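Flarham cell, sim side. May, started 9:50

Picked up from Cyprian's notes. Arm model reloaded after the joint limit edit, kitchen layout unchanged. Home pose OK on load. Shoulder cam first, then wrist. Physics step left at 500 Hz, do NOT touch it again untill the gripper is sorted.
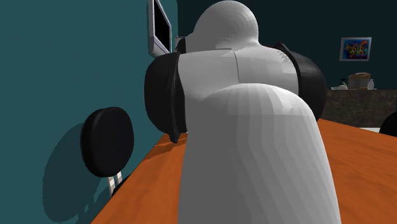
Shoulder view, arm over the table. Shell facets still showing.

Shell mesh is the low-poly one, fine for now, collision hull is separate anyway. Checked both black joint housings against the URDF, names match. Teresa wants the smooth shells back before the Sutthorpe demo. Later.

Gripper: the real job today. Finger offset was wrong in the config, old value from the Billness unit. Changed it, reloaded, ran 50 open/close cycles with nothing to grip. 6 faults, all on close, all the same finger. Damping up a notch, reran, 21 cycles in so far and no fault. Leaving it going.

Wrist cam next. Table texture soft this close up, dark patch upper right has stair-step edges. If it's shadow then map resolution is too low, havent checked. Gripper body along the bottom, one finger in at lower right.

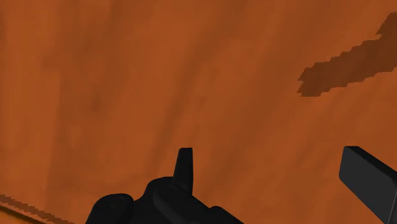

Precious says to leave the shadow settings alone until the finger offset is confirmed on the real arm, otherwise we're changing two things at once and the log is useless. Fair. Config saved under a new name, old one kept.

To do: finish the cycles, send Tamara the fault log, ask Edmund which damping value he used.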